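Daylight Indoors: Windows, Shades and the Rooms Behind Them
Handout for Unit 4, Home Environments, Flivodham Evening School

Welcome back, everybody, and thank you for the measurements you sent in over the break.

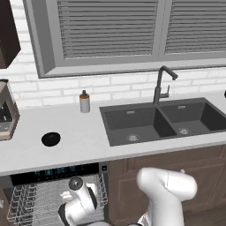
We left off last time with the difference between the light that arrives at a window and the light that does any good once it gets inside, and I promised we'd slow down on that, so let's slow down. The amount of light falling on a surface is called illuminance, and we measure it in lux. One lux is one lumen spread over one square meter. You don't need to love the definition, but please do learn it, as everything in the next two units leans on it!

A few levels to carry in your head. A hallway you only walk through is comfortable at 80 lux. A table where you read the mail or do a crossword wants 300. Older eyes want more than younger eyes for the same job, sometimes a great deal more, and I say this as someone who now takes the restaurant menu over to the window.

How daylight falls off

Light from a side window drops quickly as you move into the room. Many of you found this in your own measurements, and several of you wrote to ask if your meter was broken (it wasn't). Close to the glass a spot on the floor can see a big piece of sky. Farther back it sees a smaller piece, then a neighbor's roof, and finally no sky at all. The line where the sky disappears from view is called the no-sky line, and rooms feel gloomy behind it even on a bright day.

The height of the top of the window matters more than its width for getting light deep into a room. A tall narrow window and a short wide one can have exactly the same area and behave very differently. We'll draw both in section next time, so bring a ruler.

Shades and blinds

People tend to think of a blind as an on-off switch, and it can be so much more than that. Horizontal slats tipped so that their upper faces catch the sun will bounce part of it up to the ceiling, and a pale ceiling then spreads it back down softly over the room. Tip them the other way and you get privacy from one direction and glare from another. Vertical slats do their best work on east and west windows, where the sun comes in low and from the side.

Color counts too. Pale slats pass light along from one to the next, while dark ones soak it up. Dark mesh shades have their own virtue — you can see out through them more clearly — and I'd never talk anyone out of them in a room with a lovely view.

The Curnard house

Our case study is in your reader, beginning on page 220. Please look at the two plans side by side, before and after the Atik remodel. The back room lost almost 5 square feet of glass in that project, and yet the family reported that it felt brighter afterward. Before you read the explanation, write down your own guess. Think about where the top of the new window sits, and about what was done to the ceiling.

For next time

Read the Mollah chapter on glare, skipping the math in the second half unless you enjoy that sort of thing. Then choose one room at home and take readings at the window, in the middle, and at the back wall, once in the morning and once at 4 p.m., with the lamps off both times. Note the weather. If you have blinds, try the slats at two different angles and write down both sets of readings — messy handwriting is perfectly fine with me.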